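Ticket 148: Delegate credential list rejects member numbers
Queue: Gomora Membership Support
Opened: 10/04/2022
Product: Penon roster module
Status: Pending customer

Reported: The lodge secretary at Brotholm uploads the delegate list for the national convention. The import stops at row 60 with "member not in good standing." All members on the list have paid dues for the year.

Step 1. Re-ran the import with the same file. Same result, same row.

Step 2. Exported the roster and compared it to the upload. Member numbers from row 60 down have lost their leading zero. The file had been opened and saved in a spreadsheet program before upload.

Step 3. Reformatted the column as text and uploaded again. 12 rows still fail.
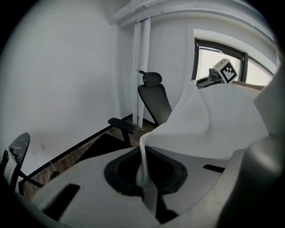
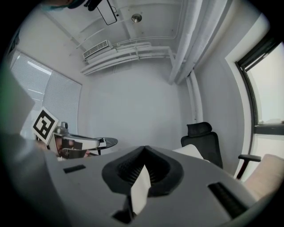
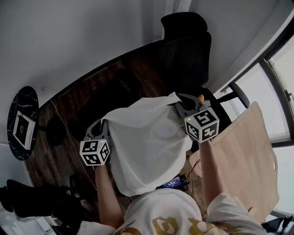

The remaining failures are alternates who transferred from the Priedītis lodge in May. Their transfer records have a release date and no acceptance date, so Penon treats them as unassigned. The acceptance date has to be entered by an officer of the receiving lodge; support can't do it. In the badge notes, "white T-shirt, gold print on the chest" goes under Apparel, as free text. It was typed in the Office field for three alternates and will raise a separate warning.

Requested from customer: acceptance dates for the 12 transfers, and corrected Apparel entries. Do not delete and re-add the members, as this resets their years of service.

Next action: rerun the import when the dates are in.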